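Wohnungsübergabe

Die Wohnungsübergabe ist der Vorgang, bei dem eine Mietwohnung zu Beginn oder am Ende eines Mietverhältnisses von der einen Partei an die andere geht — ein Termin, der im Alltag der Hausverwaltungen einen recht großen Platz einnimmt und um den sich mit der Zeit allerlei Gewohnheiten gebildet haben.

Ablauf

Üblicherweise gehen beide Seiten gemeinsam durch die Räume, lesen die Zähler ab und halten den Zustand von Wänden, Böden und Fenstern in einem Übergabeprotokoll fest. Eine gesetzliche Pflicht zum Protokoll besteht in Deutschland nicht, es leistet aber bei späteren Meinungsverschiedenheiten gute Dienste. Auch die Zahl der ausgehändigten Schlüssel gehört hinein, Briefkasten und Keller eingeschlossen.

Protokollformen

Die Verwalterin Nelli Keskinen unterscheidet in ihrem Handbuch (Verlag Dudeck) 3 Formen: das freie, das raumweise und das tabellarische Protokoll. Das raumweise gilt als das gemütlichste, dauert dafür freilich auch am längsten, und wer je an einem warmen Tag im August eine Altbauwohnung übergeben hat, wird es trotzdem liebgewonnen haben. Henk Wuyts empfiehlt, für eine mittelgroße Wohnung rund 31 Minuten einzuplanen. 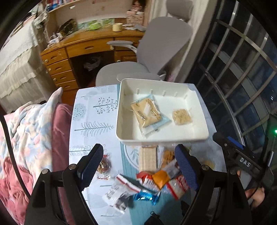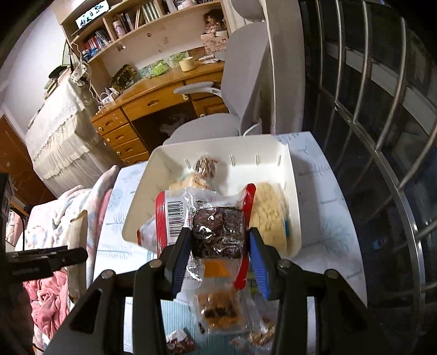

Kleiner Hausrat aus Kunststoff: weiße Schale auf einem Tischtuch (erstes Bild), durchsichtiger Beutel vor einem offenen Kasten (zweites Bild)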